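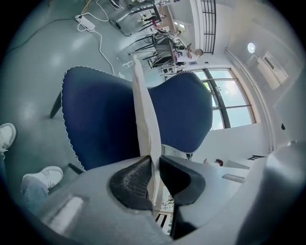
2/24/24
Posted by the Tosholm supporters' page

Notes from my talk on transfer windows (tidied up a bit, I rambled more than this on the night)

OK, hello everybody, can you hear me at the back? Good. I'm going to talk about January, and why I've started to dread it. I've watched Tosholm for most of my life and I used to love the window. Now I spend it refreshing my phone in the supermarket.

Start with the winger. You all know which one. On the first morning of the window a site said Kimaro had made an offer. By lunch it was a "firm" offer, by teatime he'd been spotted at an airport. Then he played the full match for us that same week and set up the winner! (Pause here, let people grumble about the second half.)

So I went back and saved every story I could find with his name and a fee in it. I got 483. I read them all, which my family will tell you was a long month. Most were the same story with the words moved around. When I followed the links back, and back again, I kept landing on the same 3 places. One was a fan account with 300 followers.

Slide: the chain of links. Don't read it out, just let them squint at it.

Now, how does a rumor like that help anybody? Well, an agent whose player has a contract coming up would love you to think Kimaro want him. Kimaro might like their own fans to think they're shopping. And the club selling gets to say the price has gone up. I can't prove who started this one and I'm not going to pretend I can. But he did sign a new deal with us before the window shut, so draw your own lines between the dots.

Tell the Prillen story if there's time. Short version: Prillen really did want our left back, and there wasn't a word about it anywhere until the day he was holding up their shirt. I was gutted. I'd been so busy with the winger I hadn't given the left back a thought.

Things I do now. I look for a named reporter who covers the club week in, week out. I look for whether they say "bid" or "interest," because interest can mean a scout bought a pie at our ground. And I turned off alerts after nine at night, best thing I ever did.

Last bit, the Viltumix Cup. We've got the second leg coming and over 3000 of us are traveling, so please get your coach seats sorted tonight, the sheet is on the table by the door. Questions, then bar.

Comments

leftbackfan: Still not over Prillen. He was the best crosser of a ball we've had in years and we got a loan keeper for him.

row_g: Great talk. I was one of the 300 followers, sorry!

oldstand: You missed the bit where the local radio ran the airport thing as well. I rang in to complain.

tosholm_away: Any coach seats left? I couldn't stay to the end.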